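What the rub count leaves out

Miyuki Furukawa has tested furnishing fabrics for most of her working life, first at a weaving mill and now at Koyama, a small laboratory on the edge of Brerdale that takes in work from upholsterers, hotel suppliers and the occasional aggrieved householder. She had set aside an hour after lunch and used the first part of it to object to the question I had sent in advance, which was how long a sofa cover ought to last.

"It depends which failure you mean," she said. "A cover can be perfectly sound and look terrible. It can look fine and be one winter away from splitting at the seam. People put both of those under 'worn out' and then they are surprised when the number on the label doesn't help them."

The number on the label is usually the abrasion figure, given in rubs. A circle of the fabric is clamped against a standard wool cloth and the two are moved over one another in a slow looping pattern under a fixed load. For a plain woven cloth, the test is over when a set number of threads have broken. For velvets and other pile fabrics the end point is the loss of the pile down to the backing, which takes more judgement to call.

Furukawa regards the figure as sound but narrow. It describes flat rubbing, dry, in a conditioned room, against clean wool. A sofa is sat on by people in denim, with belts, with grit in the turn-ups. The cloth is also under tension, particularly along the front edge of the seat, where it is pulled over a corner and takes the weight of the thigh each time someone gets up.

"The arm fronts and the seat edge go first, and the abrasion figure has very little to say about either," she said. "I would want seam slippage alongside it. Ask a retailer for the seam slippage result and see how long the silence is."

Seam slippage is the tendency of the yarns on either side of a stitch line to slide away from it. The thread holds, the cloth holds, and a ladder of open weave appears between them. Loosely woven fabrics in smooth yarns are the most prone. The test pulls a sewn strip at a stated force and measures the gap. Furukawa said a fabric with a very high rub count can do badly at it, and that she had seen this often enough to stop finding it interesting.

Pilling is assessed separately. The cloth is rubbed for a much shorter run and taken off at intervals to be compared with a set of reference photographs, grade five being unchanged and grade one being severe. Her own habit is to look hardest at the sample taken off at 2,000 rubs. By then, in her experience, a fabric that means to pill has usually started.

"Pills are loose fibre that has been worked to the surface and tangled, and is still anchored by a few ends. With wool the anchors break and the pills drop off. With polyester the anchors are strong, so the pill stays where it is. A strong fibre gives you a better rub count and a worse-looking chair. I have had that conversation with buyers more times than I can say, and I have it again whenever the buyer changes."

The remedy at home is a fabric comb or an electric shaver, used lightly with the cloth pulled flat. She advises against pulling pills off by hand, as each one brings more fibre up behind it.

We moved to colour, which accounts for most of the complaints that reach Koyama from private owners. Reds and strong pinks are over-represented. Furukawa was careful here. There is nothing wrong with red dyes as a class, she said, but deep shades carry a lot of dye, and whatever has not been properly fixed or rinsed out is free to move. On a red it shows on everything else.
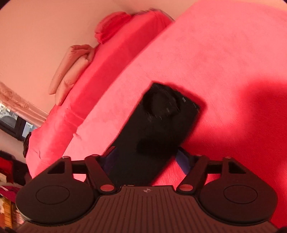
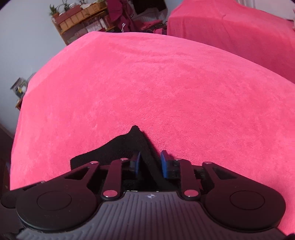

Soft furnishings in shades of pink and red-pink.

The rubbing test for colour is simple enough to imitate. A piece of white cotton is drawn to and fro 10 times along the fabric under a steady load, once dry and once with the cotton dampened, and the stain on the cotton is graded against a grey scale. The damp result is nearly always the lower of the two. Furukawa would like both to be printed on the swatch card. In practice the dry one is printed.

"At home, take a white handkerchief, wet it, wring it out, and rub the back of a cushion or under the flap where the zip is. If you get colour on the handkerchief then keep pale clothes off it and keep pale throws off it too. You do not need me for that. I would say the same thing and send an invoice."

Fading is another matter and is slower. Light fastness is measured by exposing a strip of the cloth to a lamp beside a series of blue wool references, each of which fades at a known rate. The result is given as a number from one to eight. Five is a common requirement for upholstery. Furukawa said the scale is widely misread, as the steps are unequal: each reference takes very much longer to fade than the one below it, so that the difference between a four and a five is worth paying for.

Pale shades generally do worse than deep ones in the same dye. A pastel has less colour to lose, and a small loss is a large share of it. Window glass stops some of the ultraviolet and lets through a good part of the light that does the damage. She recommends turning loose cushions on a regular schedule and rotating the furniture if the room allows it, and is unconvinced by sprays that claim to protect against the sun. Koyama tested one for a client in Gradau. She would not give the result, which belonged to the client, but noted that the client did not go on to stock it.

I asked about plush, which she had mentioned as a growing share of the work. Most of the plush throws and blankets sold cheaply are knitted polyester with a raised pile. They rarely wear through. What they do is mat, shed and mark.

"Shedding is mostly a finishing fault. The pile is cut, and the cut ends ought to be extracted before the thing is packed. If they skimp on that, the customer's first wash does the job for them and it all goes into the filter. If it is still shedding after the fourth or fifth wash, that is a different problem, the pile isn't held in the ground, and it won't improve."

Matting is largely heat. Polyester pile will take a set if it is warmed while crushed, and a tumble dryer on a high setting does exactly that. Her advice is a cool wash with no softener, a low setting or a line, and a soft brush over the pile while it is still slightly damp. Softener leaves a coating which feels pleasant for a time and then makes the fibres cling to one another. An iron should not go near it.

Shading, the pale and dark patches that appear on velvet and plush where the pile lies in different directions, is brought to her as a fault several times a year. It is a property of the cloth. The light is being returned differently from the side of the fibre and from its tip, and the patch will change if it is stroked. A patch that does not change when it is stroked, steamed or brushed is a fault, and she will write a report saying so.

Cleaning causes more damage than dirt in the samples she receives. The usual history is a spill, a strong product bought in a hurry, hard rubbing in a small circle, and a ring. The rubbing breaks the surface, and the ring is residue carried outwards and left at the edge as the liquid dries. She blots, works inwards from the outside with plain water if the care code allows water at all, and then stops. Drying should be even, with moving air. A hairdryer held close will fix some stains permanently.

The laboratory's longest-running job is a set of contract fabrics for Pruletov, a supplier of seating to waiting rooms, which asks for the full range of tests on every dye lot. Most firms test the first lot and trust the rest. Furukawa thinks that is where a good many of the colour complaints begin, as a shade that was properly rinsed in one month may be rushed through in another.

"The certificate is for the piece of cloth I was sent. It has a lot number on it. People photocopy the page and the lot number goes faint, and then it is a certificate for anything."

Asked what she had at home, she said a grey wool sofa with removable covers, bought second-hand, pilled on the left arm.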